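Sobre a Skotthorpe

Cobrimos futebol universitário americano para quem mora longe dele e insiste em acompanhar.

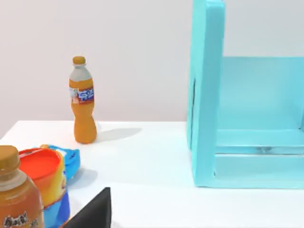

Quem somos

A Skotthorpe é uma redação pequena que escreve em português sobre o futebol universitário dos Estados Unidos, um esporte com mais treinadores demitidos por ano do que muitos campeonatos têm rodadas. Publicamos relatos de jogos, listas de lesionados, suspensões, transferências e, na entressafra, uma quantidade constrangedora de textos sobre a disputa pela vaga de quarterback reserva.

O site nasceu como boletim por e-mail, escrito por Clive Rudd depois do expediente. Clive é inglês, mora em Curitiba e até hoje pronuncia "touchdown" como se pedisse desculpas. Os primeiros assinantes eram colegas de trabalho que não tinham como recusar. Quando a lista chegou a 2.000 pessoas, a maioria delas desconhecida e algumas francamente hostis, ele concluiu que aquilo já era imprensa e pediu demissão. Hoje a lista tem 2.416 assinantes. A hostilidade se manteve estável.

O que publicamos

De setembro até as finais, cada rodada rende uma prévia, os relatos das partidas principais e a coluna Terceira Descida, em que Clive reclama de decisões táticas que, segundo ele, qualquer pessoa sensata teria evitado. (Os palpites dele para a temporada passada continuam no arquivo, a pedido dos leitores.)

Suspensões e afastamentos recebem tratamento próprio. Noticiamos o que a universidade informou, o que o treinador disse na entrevista e o que consta em documento público, nessa ordem e com cada coisa no seu lugar. Se o treinador disse apenas que o jogador está "dia a dia", escrevemos que o jogador está "dia a dia" e seguimos com a vida. Não publicamos boato de fórum, mesmo quando o boato é muito melhor que a notícia.

Também mantemos um glossário para recém-chegados. Ele explica o que é redshirt, por que um aluno do quinto ano ainda joga e como uma conferência pode ter no nome um número que não bate com a quantidade de times. Neste último verbete a explicação é parcial. Estamos trabalhando nisso desde a fundação.

Como trabalhamos

Todo texto passa por 2 pares de olhos antes de ir ao ar. De madrugada, quando os jogos da costa oeste resolvem ir para a prorrogação, os olhos podem estar um pouco vermelhos, mas continuam sendo quatro. Erros são corrigidos no próprio texto, com nota no pé da página. Trocamos o nome de um kicker por duas semanas seguidas e a nota continua lá, inclusive porque a mãe dele escreveu.

Quem paga a conta

Vivemos de assinaturas e de anúncios vendidos pela agência Clollon. O sistema do boletim é da Korix, que nos cobra pontualmente. Não aceitamos anúncio de casa de apostas, decisão que a Clollon respeita e lamenta em todas as reuniões. Anunciantes não leem os textos antes da publicação e, pelo que temos visto, raramente leem depois.

Colabore

Aceitamos propostas de quem acompanha de perto um time ou uma conferência, de preferência um que ninguém aqui acompanha. Pagamos por texto publicado, no mês seguinte. Mande um parágrafo com a ideia e um link para algo que você já escreveu. Crônicas sobre como o esporte ensina lições de vida serão lidas com carinho e devolvidas.

Fale com a redação

Correções, pautas e queixas vão pelo formulário de contato. Respondemos a todas, exceto durante o quarto período.

Página atualizada em 23 de setembro de 2024.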